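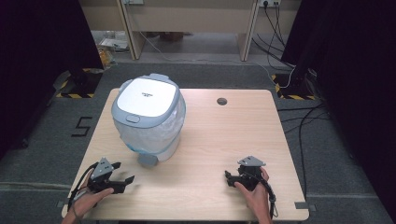

Desk bin, lid closed. Thread on apartment hunting follows.

---

Week five of looking for a two-bedroom in Wimmont. I have now toured enough model units to know that every one of them has the same bowl of fake lemons on the counter. I have started to greet the lemons.

---

Some background for the new people. Our lease is up at the end of the month after next, the rent is going up by $107, and the letter announcing this used the word "excited" twice. So we're looking.

---

First up was Ritari Court. The ad said "steps from downtown." I walked it. It is steps from downtown in the sense that everything is steps from everything if you have the shoes.

---

The leasing agent at Ritari, a very tall and patient man named Esben Oddsson, showed us the fitness center. It's a treadmill facing a wall. He let us have a moment with it.

---

Application fee at Ritari: $39 per adult. Admin fee: separate. I asked what the admin fee administers and Esben said "the file." I respect the file. I would like to meet the file.

---

Next stop, Imai Gardens. Two courtyards, decent closets, and a refrigerator that opens straight into the oven door so you can have cold things or a casserole. The current tenant was home during our tour, eating cereal, and told us the water pressure was "fine in the mornings, you know, early." How early? He went back to the cereal.

---

Pet policy at Imai: cats under 18 pounds. Ours is going on a diet or into a coat.

---

A word on "from." Rents "from" a certain number means there is one unit at that number, it's next to the compactor, and a man named Gary has lived in it since the place opened and he is not leaving.

---

Someone asked why we don't just buy. Thank you, hadn't thought of it.

---

Then there's the Nundirus, the new building by the old bus depot. You'd think with that name it would be a skin condition but no, it has a rooftop. Also a "resident concierge," who when we came by was out until 3.

---

The Nundirus will give you $500 off if you sign within two days of the tour. I don't make decisions that fast about soup. My wife wanted to know if the $500 came off the first month or got spread across the year, and the answer was "it's reflected." She wrote that down word for word and underlined it.

---

It's spread across the year. She called back. Took three transfers.

---

Parking, since a few of you have asked:
- Ritari: one spot, uncovered, not near your door
- Imai: open lot, good luck after 6
- Nundirus: garage, extra, and extra again if you'd like the same spot every day

---

Junpei Honda from my old job rented in this town for years and gave me his checklist. Flush everything. Run the shower and the kitchen sink together. Stand in the bedroom with the window shut and say nothing for a full minute. I did the last one at Imai and the agent asked if I was all right.

---

Also from Junpei: go back after dark on a weeknight. We went back to Ritari on a Tuesday. Quiet, well lit, one guy washing a truck. The treadmill had somebody on it! Facing the wall, going at a pretty good clip.

---

Credit check question for anyone who knows. If you apply at two places in the same week, does that hurt you, or do they lump them together? I've gotten both answers from people who sounded equally sure of themselves.

---

OK, so the replies are split down the middle as well. Great. We'll apply at one.

---

Some things I've been told are amenities: a mailbox. Windows "throughout." Proximity to a creek. A package room – this one I'll give them, our current place leaves everything on the stairs and in December you have to climb over other people's boots and fruit baskets to get home.

---

We're leaning Ritari. It's the plainest of the three and the kitchen drawers open all the way. Esben sent over the lease so we could read it before paying anything, which put him ahead of the other two by a mile.

---

Reading the lease now. Page 11 says no waterbeds without written consent. Page 14 says it again. Somebody had a bad year in that building.

---

Does "normal wear" include carpet dents from a bookcase? Asking before we move in this time – last deposit we got back came with a drawing.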